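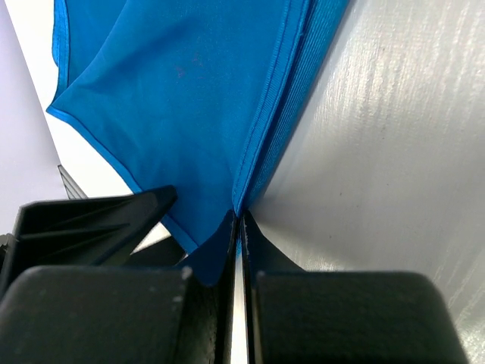 Grip rules for cloth cells – which ones do you keep?

kantwi: At Sulemana we follow a rule sheet of 16 points for two-gripper cloth work. Point 4 says to take the hem first and never the open middle of the cloth. I think it is a good rule, but new people skip it.

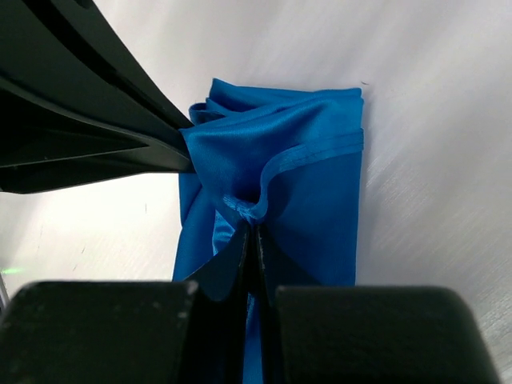
Gatano disagrees. A stitched hem is thick, so the fingers close less, and a limit on force matters more than the place.

araba_q: I would keep both. Please write the force limit beside the point, so people read them together.

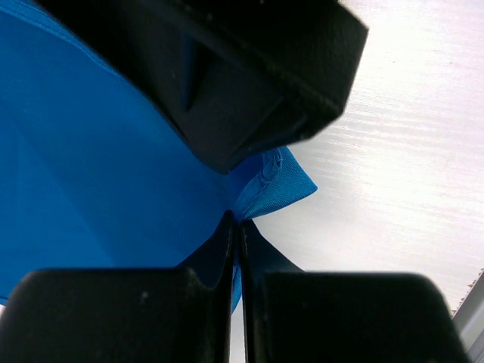
Worka asked who may change the limit during a shift. In my opinion, only the person who signed the sheet.

kantwi: Agreed, I will add this.

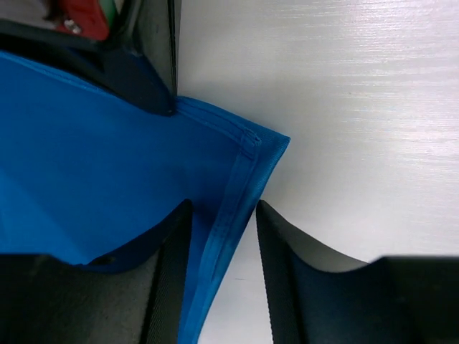

I will also move the pad check to the first line – now it is on page 2 and easy to miss.

Related threads
Gestum pad cleaning
Stop button distance

Contact | © 2022 | Back to top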